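Cleaning and Reshaping a Jute Tote Bag

Jute is a bast fiber with a high lignin content. It is strong when dry, weaker when wet, and it yellows or browns when exposed to alkaline cleaners. Most damage to jute bags comes from the washing machine: the agitation pulls the weave out of square, the side gussets lose their creases, and any laminated lining separates from the cloth. The method below uses very little water and works on plain, undyed bags with or without a lining.

What you need

A soft brush, such as a clean shoe brush
Two white cotton cloths
A bowl with 870 ml of cool water
5 ml of neutral liquid detergent (pH 6 to 8, no bleach, no optical brightener)
An iron, for unlined bags only
A flat board or a heavy book

Step 1. Empty and brush

Turn the bag upside down and shake it out. Loose jute fiber collects in the bottom seam along with crumbs and grit. Brush the outside in the direction of the warp, which on most totes runs from the opening to the base. Brushing across the warp raises fuzz. Repeat on the inside if the bag is unlined.

Step 2. Test the fabric

Put one drop of the detergent solution on the inside of a seam allowance and wait 13 minutes. Press a white cloth on the spot. If color transfers, stop and use dry brushing only. A faint brown tint on undyed jute is lignin and natural oil from spinning. It is acceptable, but it means the fabric will show a tide line if one area is wetted more than another.

Step 3. Clean the panels

Dip a cloth in the solution and wring it out until it no longer drips. Blot the stain from the outside edge toward the center. When the stain has lifted, go over the whole panel lightly, seam to seam, so that it dries to an even tone. Wipe again with a second cloth dampened in plain water. Do not soak the handles. Cotton webbing handles can be washed harder than the body, but the water wicks down into the attachment points and leaves rings.
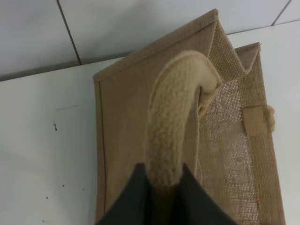
Step 4. Set the gussets

Gussets should be reshaped while the cloth is still slightly damp. Push the center crease of each side inward with the edge of your hand, then bring the front and back panels together so the hems line up. If the old crease is gone, measure the gusset width at the base and the opening, mark the midpoint of each with a pin, and fold along the line between them.

On an unlined bag, press each fold through a dry cotton cloth with the iron on medium, lifting and lowering it instead of sliding. On a lined bag, skip the iron. The lining is often polyethylene and softens well below ironing temperature. Use the board or book as a weight and leave it in place for two hours.

Step 5. Dry

Remove the weight, open the bag, and stand it in moving air out of direct sun. Sunlight darkens damp jute unevenly. Drying takes up to 42 hours for a heavy cloth - longer in a humid room. Check the bottom seam last, as it holds the most water.

Odor

New jute often smells of batching oil. Airing is the only reliable treatment. Baking soda is alkaline and can discolor the fiber, so keep it in an open dish inside the bag and off the cloth.

Storage

Store flat or folded once along the gusset lines, in a dry place. Plastic covers trap moisture and lead to mildew.

Text by Fikri Ong. Last revised in November.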